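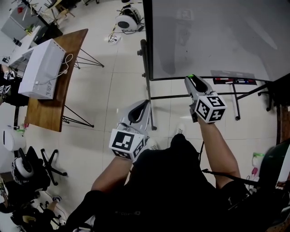 Handheld demonstration is a way of teaching a robot a task without the robot being there. The person doing the teaching holds a pair of grippers, does the job with them, and the recorded motion is later used to train a control policy. Position of each hand has to be known at all times. One common method is a marker cube fixed to the gripper, with black-and-white square patterns on its faces, so at least one face can usualy be read however the wrist turns. Finger pads are normally the same as on the robot, black and curved on many sets. Some grippers are cabled, others log on board.

Robotics > Robot learning > Handheld demonstration

Background

Older approach is kinesthetic teaching: operator takes hold of the arm and pushes it through the motion. Works on light arms, tiring on heavy ones, and two arms at once is awkward for one person. Teleoperation came next, with a leader arm or controller driving a follower at a distance. Good data, slow to collect. Handheld sets dropped the arm altogether.

Known systems

Pristurus. Two-handed set, one cube per gripper. A session is normally 80 demonstrations of a single task, split into blocks of 8 with a rest between.

Cerno. Remote control only, leader and follower. Operator sees through the robot's head camera. Delay is the usual complaint.

Hrnčiar. Software, not hardware. Lines up the gripper tracks with the head video and throws out stretches where the cube was lost. Also used with Pristurus recordings.

Data

The Brivness collection holds 1,290 two-handed demonstrations over six household tasks, mostly folding, pouring and putting things away. Failed attempts are kept and labeled seperately.

Limitations

Cubes get hidden behind the other hand or the object. Glare on a marker face, same result. A person can also reach in ways the robot's joints can't follow, so some tracks have to be dropped or redone. Force is mostly not recorded.

14 shares | 3 comments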